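Grasemeo: service reminder and reset notes for older cars

README

Grasemeo is a small, plain-text collection of instructions for resetting service lights, oil life counters and tyre pressure warnings on cars that don't have a touchscreen menu for it. It began as a page of notes Eetu Lappalainen kept for his own two cars, and it has grown far beyond that – there are now 776 entries covering 59 makes, and we love every odd little pedal-and-button sequence in it!

What's in the collection

Each entry is one procedure for one model and a range of years. If a car has two dashboards depending on trim, it gets two entries. We learned that the hard way with the diesel estates, where half the steps in the old notes belonged to the petrol version.

Every entry has 13 fields. The ones most people want are:

make, model, year_from, year_to
light: the wording or symbol on the dashboard
key_position: off, accessory, run, or engine running
steps: numbered, one action to a line
hold_seconds: how long to keep the button or pedal down, never more than 60
confirm: what the dash shows when the reset has taken
source: handbook, workshop sheet or owner report

Getting the files

Everything lives in the folder called entries, one text file per make. You can open them in any editor. If you would like to search across the lot, Zulico is the little lookup script that comes with the collection. Type the make and the colour of the light and it gives you the matching procedures, shortest first. It runs happily on a very old laptop, so you can leave one in the garage for it.

Where the paper originals are

Sirkka Niskanen looks after the handbooks and workshop sheets at Kuusisto. If you think an entry is wrong, ask her for the page number and she'll look it up, usually the same evening. Please quote the file name and the line.

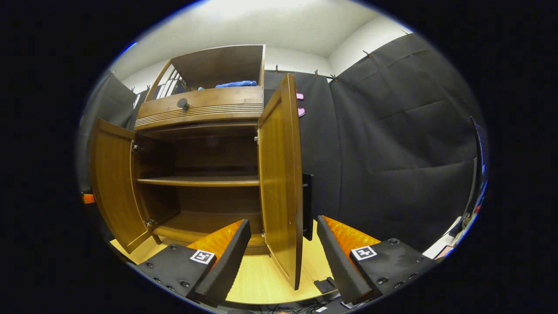 Wooden cabinet, both doors open.

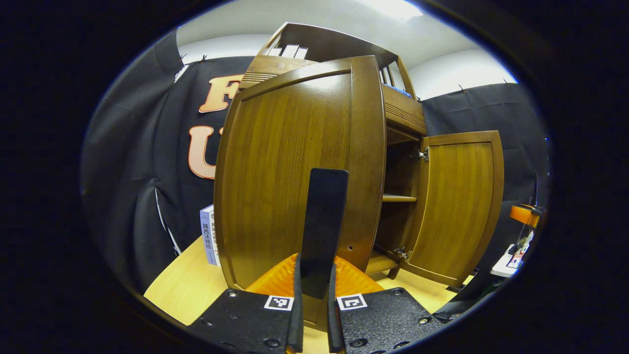
How to add an entry

1. Copy the file blank.txt and rename it with the make.
2. Do the reset yourself on a real car, with the handbrake on, and write down each step as you go.
3. Note the key position before the first step. Missing key positions are the most common fault in new entries.
4. Start the car again afterwards. If the message comes back, put that in the notes field and send the entry anyway – partial ones are really useful.
5. Send it to Eetu, who merges new files at the end of each month.

Known gaps

Vans are thin. Tyre pressure resets on cars with a spare of a different size are a muddle, and we would be thrilled to hear from anyone who has sorted one out. The September batch, which we call Vornus, still has mixed units in hold_seconds for a few of the older hatchbacks, so check anything that looks too short.

A reset only clears the reminder. Change the oil first!

Licence

Free to copy, print and pin up in your workshop. A mention of Grasemeo is welcome, and so are corrections.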